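Reel lengths and the second act of Besomitz

I watched Besomitz twice this month, once on the restored disc and once on the old television master, and the two are different films in ways the packaging does not mention. The disc runs 47 seconds longer. None of that is new footage. It comes from the reel changes, where the television version trimmed a few frames on each side of every join and, in one case, dropped a whole shot.

The plot, for anyone who has not seen it: a night watchman at a freight depot agrees to leave a gate unlocked, the robbery goes badly, and the rest of the picture follows the four men as they try to get out of town separately. Director Radka Bošković shoots the depot in long takes from a low position and then cuts much faster once the men split up. The average shot in the first act is 27 seconds by my timing. By the third act it is well under half that.

The missing shot comes at the third reel change. The watchman puts the phone down, looks at the clock, and picks the phone up again. On the television master he never picks it up, so the police arrive with no cause given. I had always read that as a deliberate gap. With the shot put back, he calls them himself, and his later scenes with the driver play as guilt where I had taken them for fear. I prefer the restored reading, although the older one made the driver more interesting.
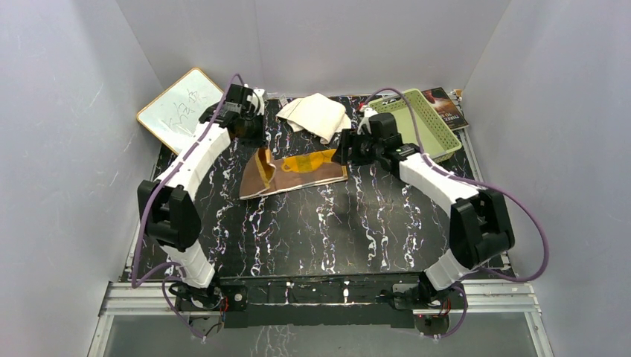

Kalliopi Tomić wrote to me that the shot was in the print she saw at the Vidmar years ago, and that the watchman's second call is to his sister. Her evidence is the dialing: he turns the dial fewer times than he does for the depot office in the opening scene, and the sister lives on the same exchange. I went back and checked. She is right about the dial. I am less sure about the sister, whose number we never hear.

The sound is the weak part of the restoration. The hiss has been taken down far enough that the depot interiors lose their room tone, and footsteps start and stop against nothing. The television master is noisier but more even. The score survives well on both, apart from some flutter under the train station sequence – the fault is in the same place each time, so I assume it goes back to the magnetic track.

Picture quality is good. Night exteriors hold detail in the coats and the wet road, and the grain has been left alone. The subtitles are new and mostly better, but "the gate man" has become "the guard" throughout, and a later joke depends on the gate.

The disc was pressed in 2,000 copies and I do not expect a second run. The booklet has a short essay on the depot location and no note on the source elements. I have written to the label to ask which print supplied the third reel.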